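Planning and Buying a Hand-Tracking Station: Frequently Asked Questions

We get a lot of mail from small labs and workshops that want to teach robots everyday handwork and are staring at an empty spreadsheet. We love these questions! The answers below come from setting up our own stations at Zirnolberg, and they are updated whenever we learn something new (last big update: July).

Do I need to buy the robot first?

No, and we wish we had known that ourselves. You can spend a good while recording people doing the job by hand before an arm ever comes through the door. By the time you go shopping for one, you'll know how far it has to reach, how heavy the objects are and what kind of gripper has a chance.

What should the budget cover for one station?

A table, a head-worn camera, a pair of marker wristbands, a computer with plenty of disk space, and a box of ordinary things to handle. Our first station came to 1,030 dollars without the computer, and nearly half of that was the camera. Your number will differ, but keep a line for spares – straps wear out and cables walk away.

How many stations should we plan for?

Start with two. With one, every broken strap stops the work. With two you can also compare setups, which is great fun and will settle a lot of arguments about table height. We went to 3 after the first season and that has been plenty for a group our size.

Wristbands: Ellura or Yensuk?

We own both and like both. The Ellura strap is softer and easier on people who record for a whole morning. The Yensuk one holds its patches flatter, so tracking drops out less often when the wrist turns. Whichever you pick, get bands with markers on several sides. One marker on top looks fine in the catalog and then vanishes the moment somebody reaches around a box. Buy two sizes if you can.

Can we print our own markers?

Sure. Use matte paper or matte film, leave the white border on, and check the printed size with a ruler before you make the whole batch. Glossy laminate under ceiling lights gave us weeks of grief.

What kind of table?

Plain, matte and light, and bigger than you think. Two people's worth of elbow room is nice for one person working with both hands. Measure the room too, with the chair pulled out! We ended up with the long side of one table almost in a doorway.

Which tasks are worth paying people to record?

Pick the ones your future robot will be bad at. Our favorite is cable storage. Cables bend, loop, spring back and hide whatever is under them, and no two tries go the same way. Budget more recording hours for this sort of thing than for moving cups.
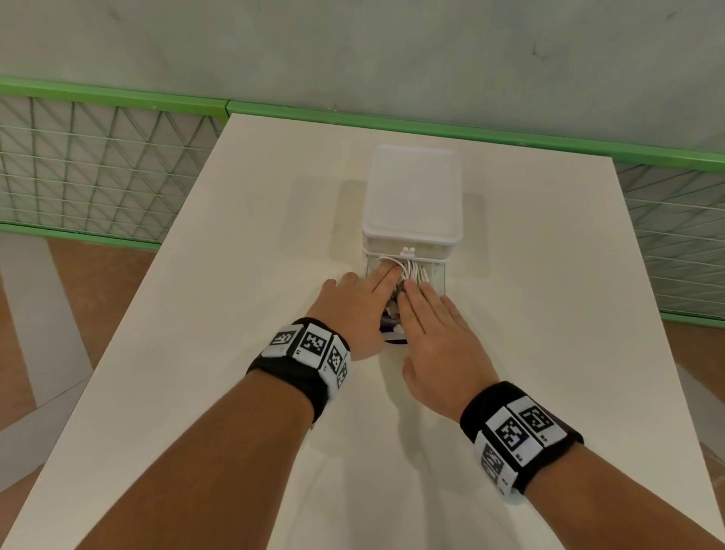
Cable storage task: both hands at the box opening, marker bands on each wrist.

How much storage do we need?

More than the camera maker suggests. We plan for 36 hours of video per station before anything gets cleared off, with a second copy on a separate drive. Drives are cheap next to people's time.

Does the software cost extra?

It depends on what you can do in-house. We use Plomus for syncing and labeling, and the license is paid per station, so ask about that before you sign for a third table. If you have a programmer who enjoys cameras, free marker-detection libraries will take you a long way.

When should we order the arm?

Once you've watched your own recordings and can say which motions matter. Bring a few clips to the sales meeting. It changes the conversation completely – you'll be talking about your work instead of their brochure.

Comments (3)

benchrat: Seconding the matte table. Ours was shiny white and we had to redo everything.

lowtorque: Any thoughts on renting the camera for a pilot? We only have money until the fall.

oatfield_lab: @lowtorque we rented for 2 months and then bought the same model. Ask if the rental fee comes off the price, ours did.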